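Reusable cup library comes to Skaltgate shops after Hellbridge success

A cup-lending scheme that started with one bakery in Hellbridge is heading up the road to Skaltgate this July, and the locals behind it could hardly be more excited.

Called Odov, the scheme lets customers take their coffee away in a sturdy borrowed cup and drop it back at any shop that has joined. There's no app to download. You leave a $4 deposit at the counter, and you get it back when the cup comes home.

Ita Fahy, who runs the Lynch Street bakery where it all began, said she had hoped to sign up a couple of neighbours and ended up with the whole strip.

"People love it! They were bringing cups back before they'd even finished their muffin," she said. "We had one regular return hers from a camping trip, and she'd washed it in the river."

Twenty-four businesses have now put their names down across the two towns, including the library kiosk, the swimming pool canteen and the footy club. Cups will be washed at the old scout hall kitchen, which has had a new commercial dishwasher put in over autumn.

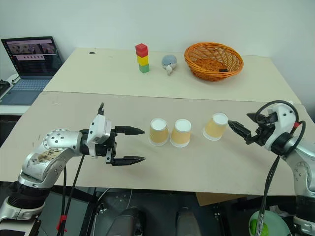

Takeaway cups in tan paper. Skaltgate cafes will keep paper cups on hand for anyone who prefers them.

Skaltgate organiser Conall Brennan said the best part had been hearing cafe owners swap ideas at the planning nights. One wants to hang hooks by the door for returns – another has offered to run a morning cup collection on her cargo bike.

"The colours got the biggest debate of the lot," he said. "We went with three in the end, green, mustard and a really gorgeous dark blue. I reckon the blue ones will go first."

The first cups go out at 7am on launch morning from a stall beside the Skaltgate rotunda, with free coffee for anyone who signs up on the spot. The primary school band will play, and Ms Fahy is bringing a van load of cheese scrolls from Hellbridge.

Shops wanting to join can leave their details at the library kiosk – there's room for more, and cafes from further out are welcome too.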